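Home | Notebook | Cell log | Parts | Search

August 12, 2025

Two-arm basket work again. I wanted to know whether the left wrist view earns its place in the policy input or whether the fixed view does all the lifting. Same training data for both versions, same seeds, pink basket with the crisps in it, tray of washers left at the back as clutter. 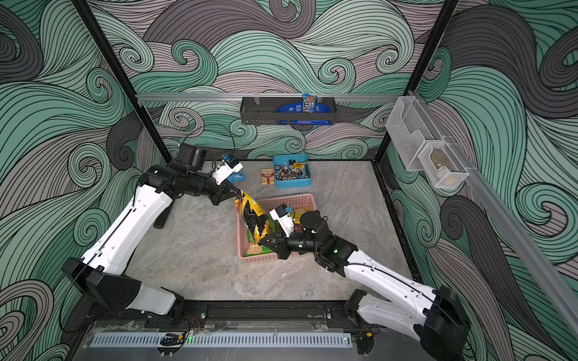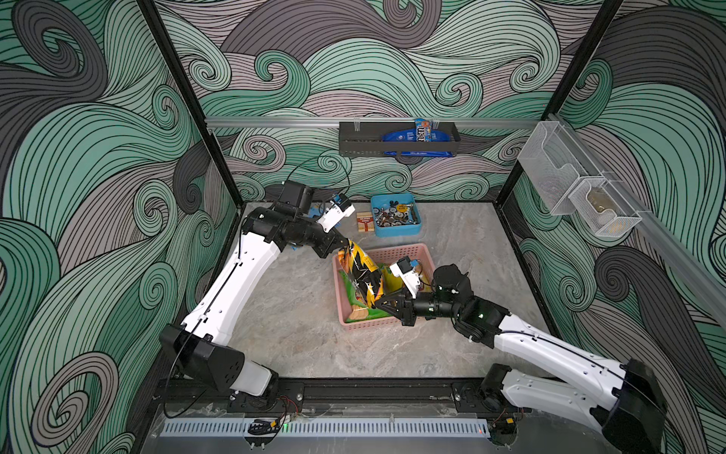
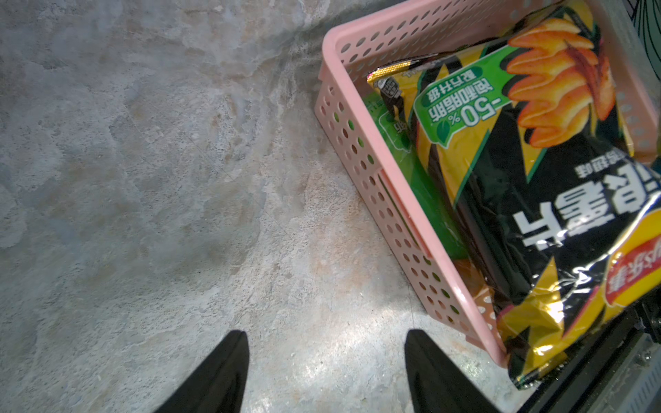
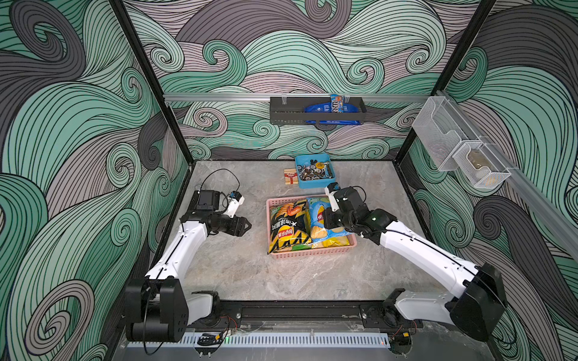
So I ran 100 trials with both views and got 89 clean ones, which I'm really pleased with! I'm counting a trial as clean if the bag ends up where the task says and the basket hasn't been dragged more than a finger's width (yes, I put tape down, yes, I peeled it off again after). The fixed-view-only version I gave up on early — it kept closing just short of the top seal and then carrying on as if it had the bag, very confident about it too.

The failures are mostly the arms getting in each other's way over the basket. I tried the Tóth handover rule, where one arm has to wait until the other's fingers stop moving, and it helps but makes everything painfully slow. Cutting the wait to 2 seconds felt about right. Shiny bags are still a pain under the overhead lights, and I'd like to try the dimmer before touching any code.

Also the action chunks we settled on in January are too long for this. Halved them on the Ado branch, not merged yet, please don't pull it till I've rerun the baseline.

To do: fresh calibration on both wrists, log finger width at every step (I forgot, sorry), ask Pavstead for spare finger pads.

Recent entries
Urkiteo controller: dropped packets again
Finger pads, batch 3
Handover timing, first go
Wrist calibration notes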